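Filed under: Garage & Track Day Tips

Looking after your race suit and gloves between meetings

After 19 seasons of club racing in a tired little hatchback, I've washed more fireproof gear than I care to remember, and I've ruined some of it too (my poor first balaclava!). Always read the care label before you do anything else. Then turn the suit inside out, do up every zip and Velcro tab, and run it on a gentle cold cycle with a mild liquid detergent. Skip the fabric softener and the bleach altogether.

Gloves I do by hand in the laundry sink, in lukewarm water, and I dry them flat in the shade, well away from the heater.

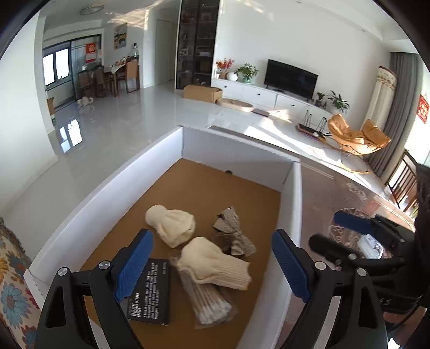

One reader wrote in after the Zavgate hillclimb to say that hanging a damp suit on a thin wire hanger had stretched the shoulders badly, and that a wide coat hanger had been kinder to the next one.

I'd go along with that, and I'd add that it's worth airing everything the same evening you get home, even if you're dead tired and the trailer's still hitched up. Brake dust on the cuffs comes off nicely with an old soft toothbrush, by the way.

We use cookies to remember your preferences. OK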